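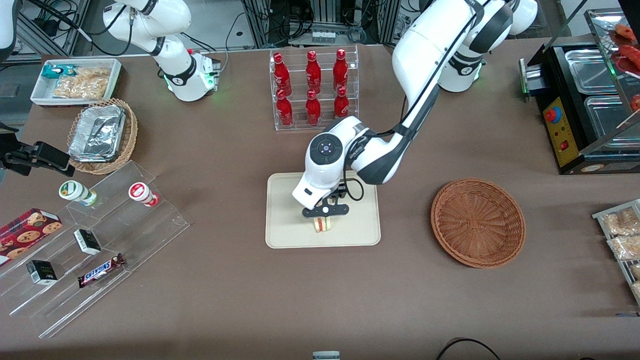
A snack counter is a small sales area, usually a single table or worktop, where cold drinks, packets and a few ready-to-eat things are set out within easy reach. I've been keeping this page on the Metstead food wiki for a good while now, and I still get a bit excited about counters (my family has stopped asking). The trick with a small one is height. Bottles stood flat on a table hide each other, so a stepped rack like the clear two-tier one with the red-capped bottles, three up and three down, lets you see the back row over the front. Wicker baskets do the same sort of job for loose bits and pieces, and they look friendlier than plastic!

Layout

Most counters I know put the drinks at the back and leave the middle free for a tray, which is where the sandwiches go. Warm food sits at one end, close to a socket. Sausages are the classic, and they want a shelf or tray of their own. Packets can go on a wire rack at the side, or in a shallow tray if there's room.

Rostislav Kubíček, who ran the Sotar kiosk at Metstead station, swore by having 2 baskets and never more, one for wrapped food and one kept for whatever came in that morning. I copied him for years and then gave up, as my wrapped food always spilled over into the other one by Sunday.

Stands and racks

Clear acrylic is the usual choice for display stands. It scratches if you so much as look at it, so use a soft cloth and skip the scouring pads. The old Dewulf steps, 820 mm long, were lovely but far too big for a normal table, and people ended up sawing them down. Zando made a shorter one with 2 steps, which I still have in the shed with a crack along the front edge.

Foil containers

Hot portions are often put up in foil with a lid crimped over the top. They bend when you pick them up by the rim, so I stand mine in a round basket and carry the lot.

See also: Tray (catering), Station kiosks of Metstead, Bottle rack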